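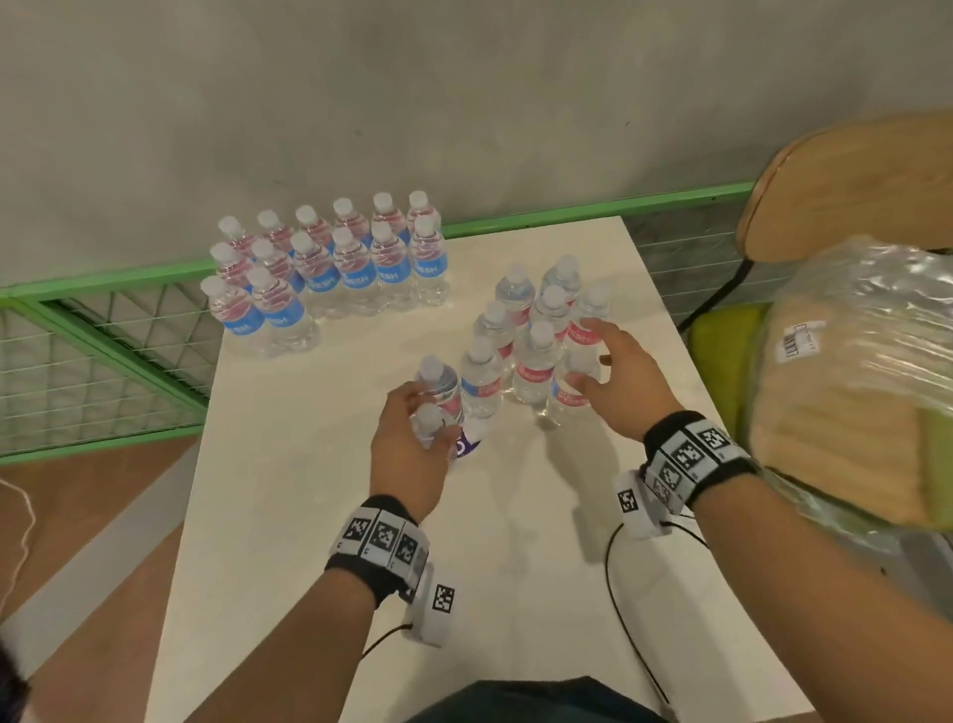
Notebook, December, morning, sorting table

Continuing from the last page. The job is still the bottles, blue labels to one group and pink to the other. We will do it by hand until the Skivari cell takes over the easy part of it, and I want to write down how the work goes now, before everybody forgets.

Count for the month so far: 1,975 bottles through the table. The plan says 3,000 before the changeover. I think we will reach it, but not with the present way of bringing the boxes, see below.

What I saw at the table today. The blue ones are done quickly. A person takes them by the neck and puts them close together, and the group stays tidy. The pink ones are slower. They spread out, and the hand has to go around them. When I sorted myself for one hour I noticed that I use my two hands for different things. The left one takes and turns the bottle, the right one keeps the place free or stops a neighbor from falling. I never decided this. When I tried to use only one hand I knocked down four bottles in a short time.

This matters for the cell, because the Skivari layout has one arm. Whitlock wrote in their offer that one arm is enough "if bottles are presented separately." In our boxes they are not presented separately. Somebody will have to do this separating, and in the present plan this somebody has no name and no minutes in the schedule. I wrote this to Prerano last month and will write again.

Mixed labels: there are always a few that have two colors or do not belong to either group. By hand we turn the bottle, look, and decide. I asked the others at the table what rule they use and got three different answers. One goes by the bigger area of color. One goes by the text. One puts all doubtful bottles to the front and asks somebody at the end. Before we can give a rule to a machine we must have one rule among ourselves. Proposal for now: doubtful bottles go to the front edge, and we decide them together before the break. Please write your objections on this page.

Trial of the cell at Skurnano, notes from the visit. They gave it 263 bottles while we were there. It was calm to watch and slower than I expected, but it did not get tired and its last bottle was the same as its first. It stopped 11 times. Each time the operator stood up, moved one bottle and pressed the button. I talked with her after. She said that the sorting itself she does not miss, her shoulders are better. What she does not like is the waiting. With sorting by hand she could talk with the person next to her, and now she sits alone and listens for the stop signal. She also said that on paper she is now "supervision" but her pay is the same as before.

I want us to discuss this before the changeover and not after. My questions for the meeting:

Who goes to the cell, and is it always the same person or do we change every two hours? I am for changing.

What is the work of the other people from the table? The plan says "other tasks." This is not an answer.

Can the person at the cell refuse a box if the bottles are packed badly?

Smaller things:

Boxes of 50 are too heavy to lift from the floor all day. Half boxes until we get a cart.

Table top needs wiping more often, it has smudges again. I will do it at noon.

The height is good for sitting. If the cell comes with a standing table, the two tables will not match and we cannot push bottles across. Ask Whitlock for the height of their table, in writing.

Afternoon: the doubtful bottle rule was tried on one box. It works, but the front edge is also where the forearms are, so the bottles are in the way. Perhaps the back right corner is better. Will try with the next box.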